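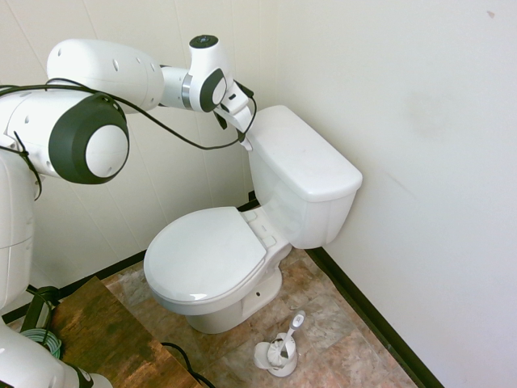 Munasinghe asked whether the seat on the Tirkis closes slowly or drops, having had enough of being woken by the old sort. It closes slowly. The lid takes 6 seconds and makes no noise worth mentioning.

Reviews > Bathroom > Toilets > Tirkis two-piece

I bought the Tirkis from Esov in March to go in the corner of the downstairs loo in Drostosley. The flush has been reliable, though the refill takes longer than I would like. Cleaning behind the pedestal is awkward - a long brush helps. 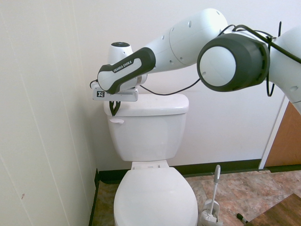
Tirkis toilet with lever flush, brush holder to the right

The lever is on the left at the front of the tank. It is small but easy to press, and I prefer it to a button in the lid. The tank lid is flat and lifts straight off, so getting at the valve is simple. 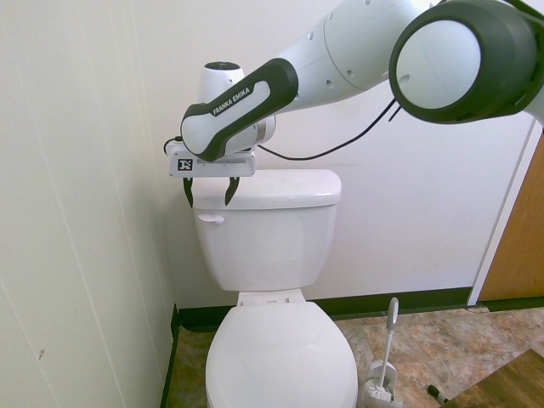
The instructions were poor. Four pages, with the seat fixings left out completely, and I had to tighten the hinges again after a week. The glaze still wipes clean with ordinary spray. Seven out of ten - I would buy it again at the same price.

August 18, 2023
4 comments | 29 shares
Contact us | Back to top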